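Jobs > Emley > Toy tidying

March – by Nuria Gebremichael

I'm after a patient pair of hands at Navent, my little play library in Emley – two mornings a week, 21 hours a month. We've got roughly 1,070 toys and far too many desk drawers' worth of odds and ends. You'd be sorting chicks from binder clips, rolling up tape and wiping down the checked cloths. No experience needed, just a liking for order!

What you'd be sorting

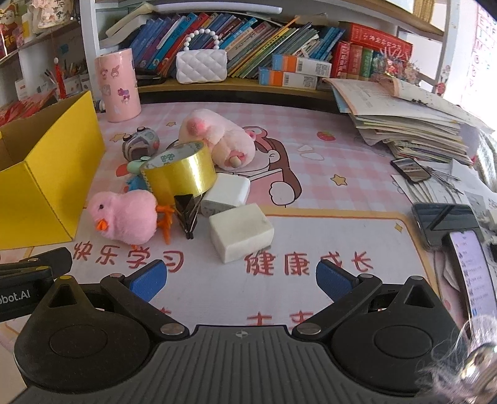
How to apply

Drop me a note at the front desk before noon – a few lines will do.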